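How to Clean and Reshape a Baseball Cap by Hand

A cap that gets worn most days picks up sweat, skin oil and dust, and sooner or later it looks tired even if the fabric is fine. Most people either throw it in the washing machine, which can bend the brim, or put up with it. Washing it by hand takes a few minutes of work and a night of drying.

This method is for cotton, cotton twill and polyester caps. Wool caps need cold water and a wool detergent, and leather or suede brims should not be soaked at all.

What you need

A sink or a basin big enough for the whole cap
Mild liquid laundry detergent or dish soap
A soft toothbrush
Two clean towels, one of them small
A bowl that is close to the size of your head
White vinegar, if there are sweat stains

Check the brim first

Flick the brim with a fingernail. A plastic insert gives a sharp tap and a cardboard one sounds dull and hollow. Most caps made in the last few decades have plastic and can be soaked. Older ones often have cardboard, and cardboard goes soft and lumpy in water. If yours is cardboard, skip the soak and clean only the crown and the sweatband with a damp cloth and a little soap.

Test the color too. Wet a hidden spot inside the crown and press a white cloth on it. If dye comes off, use cold water only and keep the wash short.

Look the cap over

Put it on a table in good light before you wet it. You want to know where the dirt is and what shape the cap is supposed to have when you finish. Take a picture of it from the side if you think you might forget.

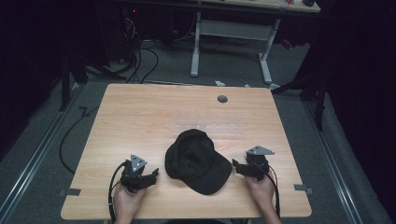

Black caps are the ones I get asked about most, and they need a bit more care than tan or gray ones. Salt from sweat dries white and shows up as a wavy line above the band, and hot water takes the black out faster than you would expect. A matte fabric like the one on the cap in the photo also shows soap that was not rinsed out, as a pale film. Look along the panel seams over the crown, where lint and dust collect, and brush them out dry before any water touches them. Look at the curve of the brim too — that is the curve you will be putting back later.

Washing

1. Fill the sink with cool water and mix in a teaspoon of detergent. Do not use anything with bleach.

2. For sweat stains, mix one part vinegar with two parts water, dab it on the sweatband and leave it for 5 minutes.

3. Put the cap in and press it under until it stops floating. Leave it for half an hour. A very dirty cap can stay in for an hour, with the water changed once.

4. Scrub the sweatband with the toothbrush, using short strokes. Do the inside of the crown next and the outside last. Go lightly over embroidery.

5. Rinse under cool running water until it runs clear. With a black cap, rinse once more after that.

6. Press the water out with a towel. Do not wring the cap or fold the brim.

Drying and shaping

Stuff the crown with the small towel until the panels are smooth, or set the cap over the upturned bowl. Canan Kozan, who washes the caps for our softball team, uses a balloon for this and says it works as well as anything — I still prefer the bowl.

Curve the brim with both hands, working from the middle out to the sides. If it will not hold, slide it into a coffee mug for 4 hours or so while it is damp, then take it out and let it finish drying on the bowl.

Keep it out of the sun and away from heaters. Overnight is usually enough in summer. In January, with the windows shut, mine have taken two days. Do not wear the cap until the sweatband is dry all the way through, and do not stack anything on top of it.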